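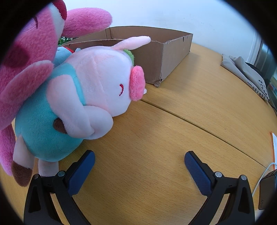 The Plush Census, November

Every household has a drawer, a shelf or a closet floor where the soft toys go to wait. Ours had all three, and by the start of November the closet door had stopped closing. So out they came, onto the wooden table, next to a cardboard box that has had a harder life than any of them.

The plan was simple. Sort, pick what stays, pack the rest for the swap table at Dollden, be finished by lunch. We were finished by dinner on the second day, if you count moving a pile from one end of the table to the other as finishing.

A few notes on the residents, for anyone thinking of giving one a home.

The big pink one
Pink and fuzzy, with dark red oval spots and a brown foot. It takes up more of the table than is polite. We have had 26 opinions on what animal it is meant to be and the matter is still open. Long pink bits that may be ears or may be limbs, so please don't lift it by them until somebody decides. Staying, mostly for lack of a box that size.

The pig in blue
Pale pink and white up top, cyan from the neck down, with a dark brown patch low on the body. Round snout, long ear, and one small red stitched eye in a curve, like a pig that has heard your plans for the weekend and would sooner nap. Found lying on its side and left that way. Already spoken for by 2 separate relatives, who are not currently discussing it.

The blue piece with the red edge
Wedged in between the pink one and the pig. Could be a whole toy, could be part of one. Going in the "ask around" pile.

Something green
Small, and behind the pig's ear. It came to us in a mixed bag from the Vistano flea market, where the seller assured us everything in it was a collectible. We paid 3 dollars for the bag and feel this was fair to the seller.

The box
Long, shallow, brown, corrugated, and torn along the top, with the worst of it at the right corner flap. One lower corner is fraying too. It was delivered with shelves from Kerow, held holiday lights for years, and has now been promoted to toy transport. Tape is on the shopping list.

If you're coming by for a pickup, mornings are best and the side door is unlocked until noon. Bring your own bag. The box is not part of the offer, though we would listen to reasonable bids.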